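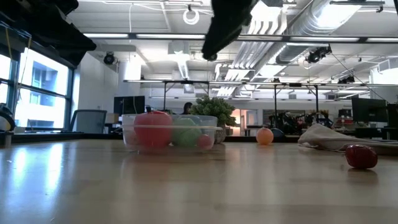
Toy fruit and a potted plant on one of the tables.

Home | Projects | Reports | Contact

Nandberg Community Rooms: progress report on the refurbishment
Period covered: April to July
Prepared by Bok-nam Bang for the Urard Fund

1. Where we are

The main room and the reading room are finished and in use. The hallway is painted but still has no flooring. The kitchen corner has not been started, and I explain the reason under section 4.

The colour scheme follows the one agreed in March: warm white on the walls, a grey-green on the doors and skirting, and dark blue in the reading room only. We changed the white once. The first sample looked yellow under the ceiling lights in the evening, so Oshima supplied a cooler shade at the same price.

2. Work completed

Walls in both rooms were filled, sanded and given two coats. The old carpet tiles in the main room were lifted in May. The boards underneath were in better condition than the survey suggested, and we had them sanded and oiled instead of laying vinyl. Four boards by the radiator had to be replaced.

Curtains in the reading room are lined and reach the floor. They have made a clear difference to the echo, which was the main complaint from the evening groups. The main room has roller blinds.

Lighting is complete apart from the two wall lamps near the entrance. The fittings arrived with the wrong brackets and have gone back.

3. Spending

The grant for this stage was 2,000 pounds. We have spent 1,000 on floors and paint and 900 on curtains, blinds and lighting. That leaves 100, which is set aside for the hallway. 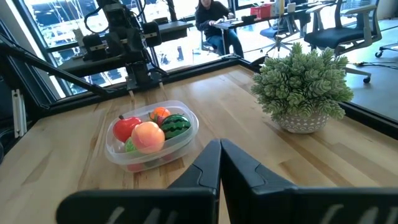

The saving on vinyl paid for the curtain lining, so the total has stayed within the stage budget. Delivery charges are included in the figures. Invoices from Oshima and Wakora are attached to the emailed copy of this report.

4. Delays and problems

The kitchen corner depends on the landlord moving a water pipe. We asked for this in April and were given a date in June, but the work was put back. I have a new date for late August – in writing this time – and the cabinets will not be ordered until the pipe is done.

The hallway flooring is a smaller matter. Wakora discontinued the cork we had chosen. Their nearest match is slightly darker and I would like your agreement before we order it. A sample is in the post to you.

The paint on the reading room door has chipped near the handle. The painter will come back to touch it up at no charge.

5. Next steps

August: hallway flooring laid, wall lamps fitted, door repaired.
September: kitchen cabinets and worktop ordered, subject to the pipe.
October: kitchen corner fitted and the second stage claim sent to you.

Please let me know about the cork by the end of July if you can. The fitter is holding a slot for us in the second week of August.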